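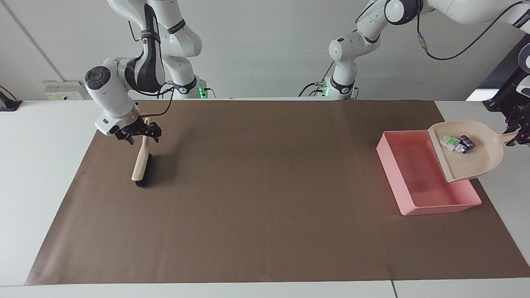 Mulach Makerspace, Bench Upkeep Group

Thread: Brush and dustpan for bench scraps

kraftpaper77
Proposal for October: small leftovers get brushed into the beige dustpan and tipped into the pink tray for sorting. Black bristles, wooden handle, the set in the photo.

budorham_bench
Disagree. Bristles snag on wrinkled kraft paper. Lift the sheet and funnel it.

kraftpaper77
Fine for sawdust. Larger pieces roll off the side.

tray247
Agree with the brush. Tip low, at the middle of the tray.

budorham_bench
Then tape the paper down first. 2 strips per side.

kraftpaper77
Added to the bench sheet.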